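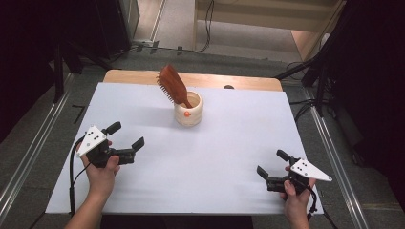
Wednesday, late

Brush and cup again, most of the day. I said I would keep this diary through the whole of the Pluvell work and I have missed nearly a week, so tonight gets the lot.

Dehua had the hand-held grippers from just after nine and I sat at the laptop being disagreeable. The argument in the paper we are supposed to be repeating goes like this: you don't need the robot to teach the robot. A person holds a pair of grippers, does the job on a table, the dotted plates on top let the cameras work out where each hand is, and all of that goes into training. Later an arm with the same sort of fingers does the job by itself. Cheaper, faster, more natural, and according to the authors nearly as good as steering the arm directly. It's the "nearly as good" I keep picking at.

Their figure for brush-from-cup comes from 30 trials. Thirty! On one cup, as far as I can tell from the appendix, and the appendix is not generous. I asked Xiaoqing whether she could find anything about where the cup stood at the start of each trial and she read the whole thing again over lunch and came back with a sentence saying positions were "varied naturally". By whom? I've watched myself vary things naturally. I put the cup down near the middle of the board, a bit towards the far side, every single time, and if you'd asked me I would have sworn I was moving it about. Dehua is the same. I went back through Monday's recordings and you could lay them over each other.

So we now have 429 demonstrations and I don't believe we have anything like 429 different things in them. We have one thing, done by two people, on a good day and on a bad day.

Dehua's view is that I'm asking too much of a first pass. Get the number, see if it's in the neighbourhood of theirs, then start moving things. Fair enough, and he was the one with aching forearms so I let him have it. But I know how this goes. The first number gets put on a slide and the slide goes to Carvalho, and by the time we've done the careful version they have already made up their minds. It happened with the drawer work. I still hear that percentage quoted back at me and I would like to take it outside and bury it.

We did at least agree on a grid. 5 positions on the board, cup turned so the orange dot faces somewhere different each time, brush dropped in however it likes to fall. Xiaoqing wrote a little script that calls out the position so the person with the grippers doesn't get to choose. She recorded her own voice for it, very flat, and after an hour of "far left, dot away" I was ready to throw the speaker down the stairs. It does the job though. Dehua went much slower with the grid, which tells me something about how comfortable we'd become.

The other thing that bothers me, and I can't get either of them very excited about it, is the hands. When I hold a gripper I have a wrist and an elbow and a shoulder behind it, and I use all of them without thinking. To get the brush up over the rim I tip the whole thing over and come in from the side. The arm can't always do that. Some of those poses it simply hasn't got. The paper says unreachable demonstrations were filtered out and gives no count. If they threw away a handful, fine. If they threw away half, then their "cheaper and faster" needs dividing by two and they ought to say so.

I ran the filter on ours at about four o'clock. It's Rulport's reach checker with our own table height put in, and I don't entirely trust it either. I am not writing the result here until I've run it twice, because I will only remember the first one.

The tracking was better than I expected, I'll give it that. I had been sure the plates would be lost whenever a hand rolled over, and when I plotted Dehua's morning there were gaps, but short ones. One cable snagged on the table edge mid-run and he carried on, so that run has a nasty jerk in it which I wanted to bin and Xiaoqing wanted to keep. Her point was that if we bin every ugly one we're doing precisely what I accuse the authors of. Annoying. We kept it, with a note.

Doritz rang at half past five wanting to know if it "works yet". I said we hadn't tried it on the arm. Silence, then could I say whether it looked promising. I said it looked like a person taking a hairbrush out of a cup, which went down badly.

Tomorrow: second reach check before anybody talks to me. Write to the authors about the filter count and the starting positions, politely, have Xiaoqing read it first. Swap so that I do the grippers and Dehua sits at the laptop, as his runs outnumber mine by a silly amount. Find a taller cup – and a brush with a different handle, mine from home if need be. 4 runs held back from each position that none of us trains on, and I want those picked by the script tonight before we get fond of any of them.

Did that last bit just now. Bed.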